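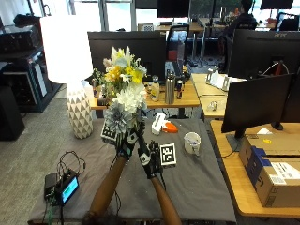 My mother-in-law sent me a link last week to a "flower freshness subscription" from a company called Vetik, and I've been annoyed about it ever since. You pay 198 dollars a year, they mail you little packets of powder, and your supermarket tulips supposedly live twice as long. There are 2,686 reviews. I read far too many of them. Most say the box was cute.

I have been buying cut flowers for 15 years, mostly the cheap kind, and I've tried nearly every trick that gets passed around. The penny in the water did nothing I could see. Aspirin, same. Lemon soda maybe helped some carnations once, but the kitchen was cold that week, so who knows. Bleach keeps the water from smelling, and I'll grant it that much. Vodka I refuse to test.

What bugs me is how none of these claims come with a comparison. Somebody puts a powder in the water, the roses last nine days, and they post about it. Nine days compared to what? Samah Amrani, who used to run the flower counter at Ginberg before it closed, told me she changed the water every morning and recut the stems when she had time, and that was the whole program. She did use the free packets from the wholesaler. She couldn't say if they mattered.

Then there's the other camp, the people who say skip all this and go fake. I'm suspicious of them too. Prices for the good stuff have gotten silly (Tedesco wants more for one silk peony than I pay for a real bunch), and the sellers love the word "forever."

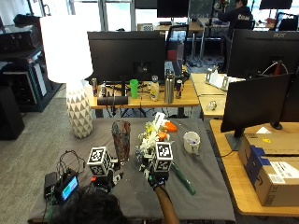 Forever, in my house, means until the dust wins. I had a fake arrangement on the piano for a few years and by the end it was the color of a dryer filter. White is the worst for this. Artificial lilies like those look crisp when they're new, and the green leaves help, but I'd want to see them after two winters next to a heating vent. I do like a clear glass vase with some swirls of color on it, red and blue especially, and I'd happily own that one with nothing in it at all.

Nodik sells a spray that is supposed to keep dust off fake petals. I bought a can last November. The label says "visible results," and I did see a result: my petals were sticky, and then they had dust on them that wouldn't come off.

So I wrote back to my mother-in-law and said no thank you on the powder. She has already ordered it for me. First packet ships this month, and I'm going to buy two identical bunches of tulips and put plain water in one of them.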